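Module 4: Teaching by Demonstration
Session notes - Teleoperation of a two-arm station 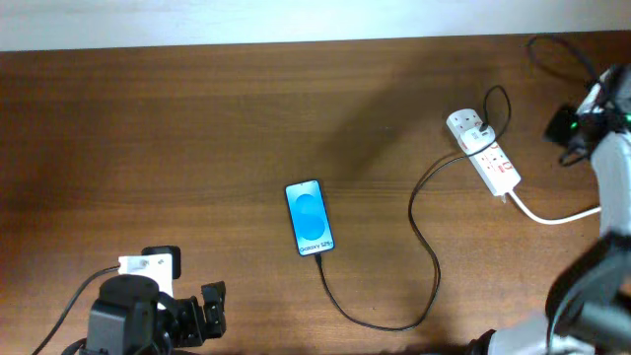
Photograph: Odette Huet / Tindodgate teaching collection

In teaching by remote control, the operator moves the arms through the whole task while the system records joint positions and camera views together. The recorded runs, known as demonstrations, are later used to train the robot.

The practical task concerns a smartphone, its charging cable and a power strip on a desk. Rigid objects are a fair starting point for beginners. A cable is harder, as its shape changes whenever either end is moved, and students should plan their grasp before closing the fingers.

Each group will submit 100 demonstrations. The following rules apply:

Begin every run with both grippers open and clear of the phone.
Move at a steady pace - long pauses are learned along with the task.
Vary the position of the phone between runs.
Mark failed runs as failed. Do not delete them.

Students who have not used remote control before should first complete the hand-guiding exercise in Module 3, set by Kenta Nakajima.

Reading: Delaunay and Renaud, course reader, page 43 onwards. Completed logs are to be handed to Noémie Bodin before the end of March.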